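**To:** Vandana Chauhan, Brastel Small Grants
**Re:** Votdale Block Library, second progress report
**May 2021**

Hi Vandana,

I promised you this one would be shorter than the December report. I've already written it twice and it keeps growing, so let's call it "about the same" and I'll buy you a coffee next time you're over this way.

The quick version is that the block library is running, people are borrowing from it, and we have money left. We've made 407 loans since we opened the doors, which is a lot more than I put in the application (I was being careful, and also I had no idea). Most of the loans are to preschools and first and second grade classrooms, with a steady trickle of families who come by on Saturday mornings and stay to chat. I love the Saturday people. They are also terrible at returning things.

## What we're lending

You'll remember we started with a big jumble of different blocks, and that the teachers told us fairly quickly that the jumble was too much. A bag with everything in it gets dumped on the rug and that's your lesson gone. So over the winter we cut right back and settled on what everybody now calls the six-set: three long red blocks and three short green ones. Two colors, two lengths, and the color tells you the length before you've picked anything up.

I was worried it would look stingy. It doesn't seem to bother the kids at all! They build bridges and little walls, they lean things on other things, and the "what happens if I put the short one across the end of the long one" question can fill a good quarter of an hour. The teachers at Prumen Elementary wrote their own activity cards to go with it and gave us permission to copy them, so those now travel with every set.

The reds are not all quite the same red, by the way. Depending on the light some of them look closer to orange. One teacher asked if that was on purpose and I said no, and she said she'd been using it as a talking point anyway.

## The gray bins

This is the part of the grant I get asked about most, so I'll go into some detail. The bins were the second biggest line in the budget after the blocks, and I know your panel had questions about why we wanted such large ones for such small sets.

The thinking was that the bin is the place you play as well as the place you store. It's wide open on top, the sides slope in so stray blocks slide back down toward the floor, and the floor is metal, so you get a nice honest clack when something lands. With a big flat area and only a few blocks on it, there's room to scatter them, turn them at odd angles and see how they sit next to each other. In a small box they just pile up.

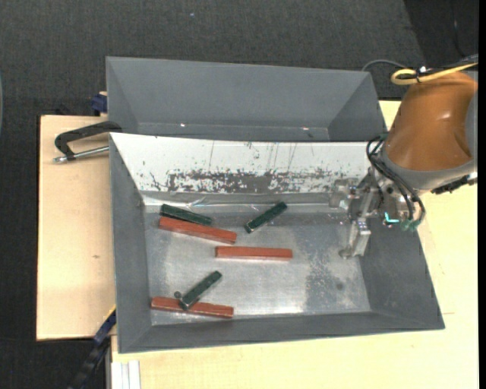 The noise is the one complaint. Metal floors are loud, and if you have a couple of bins going in one classroom you will know about it. We tried a felt liner in one of them and the kids pulled it out on the first morning, and then it went missing, and I haven't replaced it. Prumen puts theirs on a folded blanket, which takes the edge off. I'd like to try a thin rubber mat under the bins instead of inside them, if there's anything left over at the end.

## How it's all holding up

Pretty well, with some wear that I want to be upfront about.

The blocks are solid. None has split, and I've only had to retire a couple for being chewed. The greens show their age sooner than the reds do -- the edges go lighter where they get knocked, and against that dark green you notice it. I asked Ferrand, who supplied them, whether we could get something tougher on the next order. They were nice about it and are sending samples. I don't think it's a safety thing in the slightest, it's only looks, but the families who borrow them do like them to look cared for.

The bin floors are another story. I had pictured them staying shiny (I know, I know). They're still silvery and they still catch the light, but you get fine scratches and cloudy smudges, and then there are rougher, speckled patches that no amount of wiping seems to shift. We've gone from dish soap to the fancy stainless cleaner and back to dish soap. My conclusion is that a scuffed floor works as well as a new one, and I've stopped fussing over it.

The white sloped panel at the back is what I'd do differently. It looked so smart when it was new! White behind, gray at the sides, and the red and green really pop. But the lower part takes a beating. There's a wide band along there where the white has rubbed away and it's all dark gray flecks, plus thin scratches running down from higher up. If we order again I'd ask for plain gray all the way around and save us the heartache. For the ones we have, I'm looking at a strip of something tough and replaceable along the bottom of the panel. Nothing has been bought for that yet.

## Money

We have $2,114 unspent from this year's award. I'd planned to put most of that toward more bins, but having lived with them for a while I'd rather do this:

- Order 8 more six-sets from Ferrand once I've seen the samples, so the waiting list moves
- Fix up the back panels on the existing bins
- Try the rubber mats underneath
- Print the Prumen activity cards on heavier stock, because the current ones come back looking like lettuce

If you need that as a formal budget change, send me the form and I'll fill it in the same day. The last one took me a while because I had the old version, so please send the new one!

## Things that didn't go to plan

The online booking page was a flop. People looked at it and then called me. I've left it up, but the phone is where the bookings happen, and I've gone back to a paper calendar on the wall next to the shelves. It's not elegant. It does mean that anyone who's in the room can see what's out and when it's due back, and we've had far fewer mix-ups over pickup days.

Returns are slow, as I said. We now put a checklist inside each set that says "3 long red, 3 short green" with outlines to lay the blocks on. The missing-block problem has gotten much better since then. A short green is still the one most likely to vanish. It's a good size for a coat pocket, I guess, and dark enough to disappear under a couch.

I also said in the application that we'd run an evening for parents each term. We've done one. It was small and lovely and I'd like to do it again, but the room we used has been hard to book and I don't want to promise a date I can't keep. Could we talk about moving that target into next year? I'd feel better about it than squeezing in something half-planned.

## Next few months

Samples from Ferrand first, then the order. After that I want to visit the schools that have had a set the longest and watch how they use it now that the newness is gone. My hunch is that the open-ended stuff lasts longer than the cards do, but the Prumen teachers would argue with me, and they see a lot more of it than I do.

I'd also like to test a slightly bigger set with the older kids, maybe doubling up so they get two six-sets in one bin. It'll cost nothing to try, so I'll do it over the summer when the loans are quieter and put what I find in the next report.

Call me if any of this needs more numbers behind it. Mornings are best, and if I don't pick up I'm probably out front with a borrower, so just leave a message and I'll ring you back before lunch.

Thanks again to you and everyone at Brastel,

Your friends at the Votdale Block Library (well, me, mostly)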